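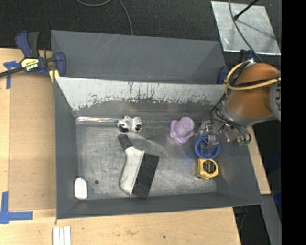 How often should the under-sink filter cartridge be changed?
Change the cartridge every 18 months, or sooner if flow at the tap drops noticeably. Homes on tank water may need to change it earlier.

3 Replacing the cartridge (Kelano twin-stage housing)

Have ready: replacement cartridge, housing spanner, bucket, food-grade silicone grease, dry cloth.

CAUTION: Do not use petroleum jelly on the O-ring. It will swell the rubber and the housing may leak.

1. Close the isolation valve on the cold water line.
2. Open the filter tap and leave it open until the flow stops.
3. Place the bucket under the housing. Fit the spanner and turn the bowl anticlockwise as viewed from below.
4. Lower the bowl, empty it and discard the used cartridge.
5. Wash the bowl in warm water with a mild, unscented detergent. Rinse well.
6. Remove the O-ring and check it for nicks or flattening. Replace if damaged.
7. Grease the O-ring lightly and seat it in its groove.
8. Unwrap the new cartridge and stand it in the bowl, centred on the lower spigot.
9. Screw the bowl on by hand, then tighten a further quarter turn with the spanner.
10. Open the isolation valve slowly. Check for leaks.
11. Run the filter tap for 2 minutes before drinking.

Note: Cloudy water after a change is trapped air. It clears from the bottom of the glass upwards.

Note: Whitcombe housings made before the colour-coded caps have a left-hand thread. Reverse the direction in steps 3 and 9.

Section revised 29th March, S. Onishi.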